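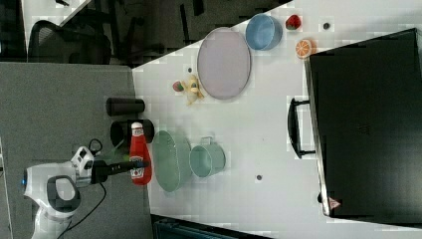
Pludell students teach a robot arm to clear the table

15 June 2023

Anyone who has ever tried to get a teenager to tidy up after tea will have some sympathy for the robotics club at Pludell College, whose members have spent the better part of a year trying to get a robot arm to do the same job. They are getting there, slowly, and on open evening they were very happy to show parents and neighbours how far they have come.

The club has 18 members, most of them in their first year, and they meet after lessons in the long room above the library. The project is called Kilix (the name was picked by a vote, and there was a good deal of grumbling from the losing side) and the idea behind it is simple enough to explain over a cup of tea. The arm is shown a table with all sorts of things on it, plates and bowls and cups, a ketchup bottle, toy fruit, and it has to pick up whichever one it is asked for and put it down somewhere else without knocking over the rest.

Doing it is another matter, as the students will tell you at some length. A person reaches for a bottle without giving it a thought, but the arm has to be shown, and then shown again with the bottle lying a different way round, and then again with something awkward next to it. Since September the club has recorded 984 of these practice runs, each one guided by hand by a student and then checked by another before it goes into the collection. Of those, 333 were done with the plates alone, which have given more trouble than everything else put together. A flat plate on a flat table leaves very little to get hold of, and the club tried a good many ways of coming at the rim before settling on one they liked.

The toy strawberry, on the other hand, is a great favourite with younger visitors, and several of the children who came along on open evening asked for it again and again. The students were very patient about this.

Much of the club's time goes on things that have little to do with robots at all. There is a rota for laying out the table, a shared notebook for writing down what went wrong, and a long-running argument about whether the objects should be put out neatly or just tipped out anyhow, as they might be in a real kitchen. Those in favour of the muddle seem to be winning.

The next step is the Dinier Cup, the regional contest for college and school clubs, where teams of 4 are given a table they have not seen before and a list of things to be moved. Pludell has entered once before and came away without a place, though the club says it learned a great deal from watching the others, and it brought home several pages of notes. Two teams will go this time. Travel and entry fees are being paid by Postma, the local kitchen supply firm, which has also promised a box of odd crockery for the students to practise with over the coming weeks.

New members are welcome when the club starts up again after the summer, and no experience of programming is needed. Several of this year's keenest members joined without having written a line of code, and one came along only to keep a friend company and now looks after the notebook. Names can be left at the library desk, where there is also a tin for anyone who has small plastic fruit or unwanted cups to pass on. Please wash them first.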